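Chapter 2
Getting Paper Into the Computer

I put off learning to scan for years. I had a perfectly good machine on the desk, I printed with it all the time, and whenever somebody asked me for a copy of a lease or a school form I drove it over to the copy shop in Noltley and paid for the privilege. Silly, I know! Then one August I had to send off the complete paperwork for my aunt's apartment, 27 pages with notes in the margins, and the copy shop was closed for vacation. So I lifted the lid and got on with it.

In Chapter 1 we sorted the pile. You should now have a stack with the staples out, the corners unfolded and the sticky notes peeled off (keep those, we'll want them in Chapter 4). This chapter is all about the glass: how a sheet goes down, which way it faces, and what to do with pages that won't lie flat.

A few words I'll be using a lot. The glass is the window under the lid. The bed is the glass plus the rim that runs along it. The home corner is the one with the little arrow or triangle next to it, and on most machines your page gets pushed snugly into it. Mine had an arrow so faint that I missed it for months and trimmed every scan by hand — please go look for yours before you read on.

The side you want to copy goes face down. I still get this wrong when I'm tired, and then I have a very nice scan of nothing. Lay the sheet down, slide it gently to the home corner, and smooth it with a flat palm from the middle outward. Go easy on the pressure. The glass is tougher than it looks, but it isn't a cutting board.

Creased pages need a bit more patience. I leave mine under a heavy book overnight (the old Picard atlas does the job beautifully) and by morning most of the folds have given up.

Before you start, set up two piles, one for pages waiting and one for pages done, and keep them on opposite sides of the machine. I once mixed mine up on page 19 of a long report and had to begin all over again.

Exercise 2.1. Take one sheet with print on a single side. Place it, smooth it, close the lid and scan it. Then turn the sheet upside down on the glass, scan it again and compare the two files on your screen.
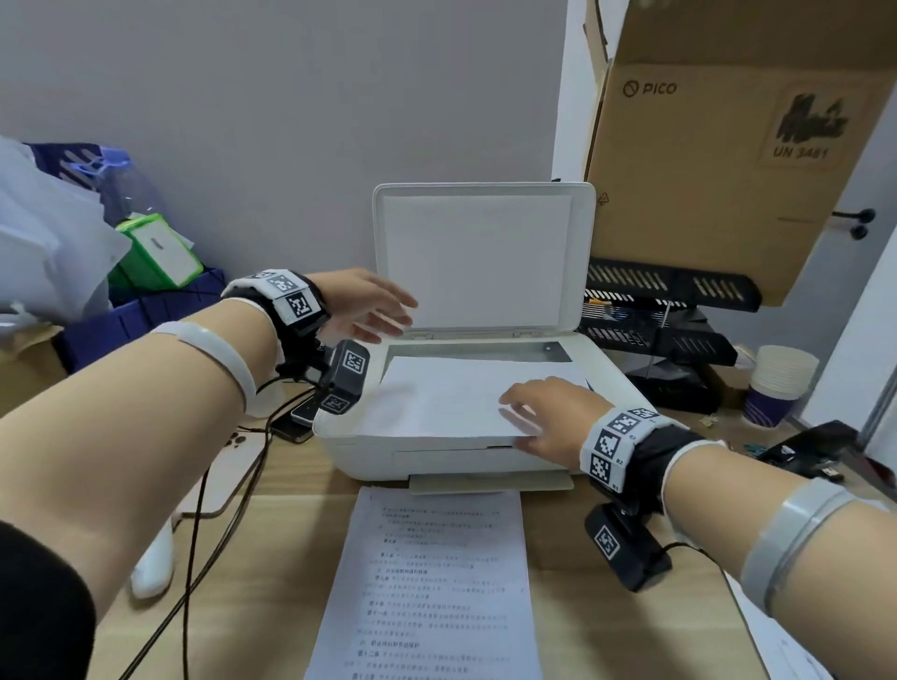
Bokero writes: I did Exercise 2.1 with an old water bill and my second scan came out with a gray strip down one side. The sheet had crept away from the corner when I shut the lid, so now I lower it slowly and the strip is gone.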